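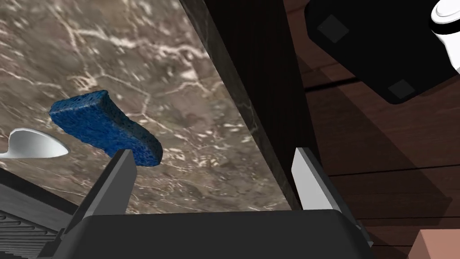
A blue sponge over a marble countertop.

The Long-Distance Kitchen
8 Sep 2025

My partner lives in Latbridge and I live in Mota, which puts 1,218 miles between our two stoves. We've been at it for 22 months now, and I'm going to say something my friends roll their eyes at: I love it. I love the airport hugs, the bad connections, the countdown on the fridge. And I really love Tuesday dinner.

Tuesday dinner started as a fix for terrible phone calls. You know the kind – "How was work?" "Fine, yours?" – and then you both listen to each other breathe. We had plenty to say in person, but over the phone we sounded like coworkers stuck in an elevator. So one night we propped up our phones and made the same pot of soup, and we talked for three hours!

Cooking gives your hands a job, and once your hands are busy your mouth relaxes. I've heard more about my partner's childhood over chopped onions than I ever did over candlelight. We've had a couple of good fights that way too (it's hard to storm off when there's rice on the stove).

I asked readers of my Porketti newsletter how they keep things warm from far away, and 54 of you wrote back. Wow! One couple reads the same mystery and isn't allowed to skip ahead. Another folds laundry together on Sundays. A pair who met through the Kimuro hiking club take the same length walk at sunset, two time zones apart, and compare dogs they met along the way. Hardly anyone mentioned fancy gifts.

Plenty of you did mention jealousy, and I get it. When you can't see someone's day, your brain fills it in for you, usually at 2 in the morning. What helped us was telling each other the dull parts: who sat where at lunch, what the bus smelled like. Dull is wonderful. Dull is what people who share a home get for free.

We're closing the gap in October, by the way. One apartment, one stove, and a long argument ahead over whose skillet gets to stay. I'm voting for mine.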